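Print this page | E-mail this article

4.3 Failed grasps on the egg task

We ran 440 simulated trials of the egg task with the Kirodus controller on the Avley countertop set. The gripper closed on the egg and lifted it in 431 of them. The remaining nine were logged as failures, and 4 of those shared a fault that we had not seen in the Fadow baseline.

In the shared fault, the controller began to close while one finger was still short of the egg. The other finger then pushed the egg sideways into whatever lay next to it. The Lam contact model reports a single force for both fingers, so a touch against a neighbouring object was read as a grasp. The arm lifted with nothing held, and the trial carried on to the place step without raising an error.

This site uses cookies. By continuing to browse you agree to our use of cookies.

Clutter made the fault more likely. All four cases came from layouts with other objects close to the egg, such as the one in Figure 6.
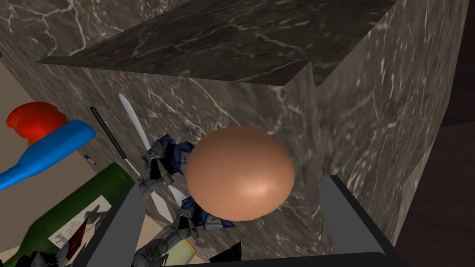 Figure 6. Wrist view in a cluttered layout of the egg task, with the egg between the gripper fingers.

We changed the check so that each finger must report its own contact before the lift is allowed. A trial that fails the check now stops and opens the gripper. We have not yet tested the change on the full set of layouts.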